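Rolling vs flat folding for printed tees (carry-on only)

Forum > Packing Light > Clothes and Laundry

brurero_bound
Posted July 2023

Hi all, long-time reader and I finally have a question worth asking. I'm off in September with one bag, the 95 dollar Janside one that everybody here seems to either love or want to throw in a lake, and I'm trying to sort out my T-shirts. I've always folded flat into a square like my mum taught me. My partner wants everything done in long strips so they can go in side by side.

The shirt I'm fussing over is black with red characters printed across it. It's my favourite and I don't want the print cracking. Folded long, it looks like this:

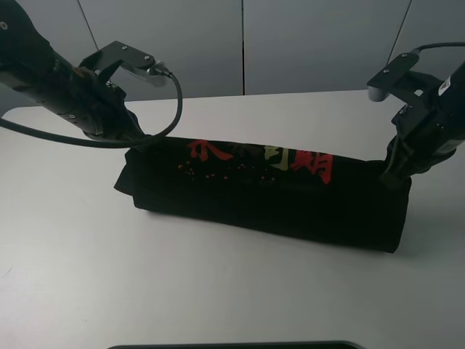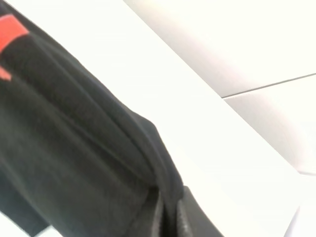

So do I leave it as a strip, roll the strip up from one end, or go back to my squares? And does it matter whether the print ends up on the outside? I've got two cubes to play with and one of them is already full of socks (don't ask, I get cold feet).

tussock_jen
Strip, then roll from the hem end up to the collar. I've done it this way for years and my band shirts are all fine. The trick is to smooth it properly before the first fold. If you've got a ridge in there at the start you'll still have it when you unpack, only flatter and meaner.

halfdaypack
Going to disagree with Jen, sorry Jen! Rolling is great for plain shirts, but a thick print doesn't like being curled up tight. Mine went all crackly along the front after a month in a hostel locker. I fold in thirds lengthwise now and then just once across the middle, so there's a single crease, and I put that crease below the print. Takes up a bit more room but who cares.

tussock_jen
A month squashed in a locker would wreck anything. How tight were you rolling it?

halfdaypack
Pretty tight, I'll give you that. I was sitting on it.

Ruoxi Fan
I used to do the folding table at a shirt printer's, so I've got opinions. It depends on the ink. Run your thumb over the print. If it feels like part of the cloth, do whatever you want with it, you won't hurt it. If it feels like a sticker sitting on top, keep the curves gentle and don't let print touch print, especially in a hot car. A sheet of baking paper between the layers works well and weighs nothing. I must have folded 1000 shirts a week some weeks and the ones that came back to us with complaints had nearly all been through a dryer on high. Packing was hardly ever the problem.

Also, print on the outside is fine by me. At least you can tell which shirt it is without pulling everything out.

brurero_bound
Thumb test done. It's a bit rubbery, so more sticker than cloth I reckon. Baking paper it is. And yes, it has been in the dryer. Many times. Oops.

jires_and_back
Print on the outside?? Mine always goes inside. The outside of the bundle rubs against your zips and your toiletries bag and whatever else. I had a lovely grey one with a Jireš cycling logo and the colour wore right off where it sat against my shoes. I turn them inside out before I fold, same as for the wash.

Ruoxi Fan
That's fair if it's loose in the bag with shoes. In a cube with only other shirts I wouldn't bother.

halfdaypack
Inside out makes the print face itself though, which you just said not to do?

Ruoxi Fan
Front faces the back of the shirt if you fold the sides behind, but yes, inside out you'd have the print against the plain back panel on the inside. Put the baking paper in there. I might be making this sound harder than it is.

mozzie_netting
One more vote for strips. I've got a Verero cube, the skinny one, and strips stand up in it like files in a drawer. You can see every shirt at once. With squares I end up digging for the bottom one every single morning and then the whole lot needs redoing. For black shirts it's even better, they all look the same in a pile.

One gripe with strips is that the sleeves never want to stay put. I fold them straight back over the body before I bring the sides in, and tuck whatever's left sticking out at the end under itself. It doesn't have to be pretty.

tussock_jen
Or roll it and there's nothing to tuck. Just saying.

brurero_bound
Okay, so I had a go at all of them on the bed tonight. Squares are out, I can admit that now. Plain shirts are getting Jen's roll because it was the quickest, and the favourite is staying as a strip with baking paper, standing up like mozzie said. The partner is being unbearable about it.

Still no idea where the rain jacket goes.

jires_and_back
Wear it on the plane. Pockets full of socks.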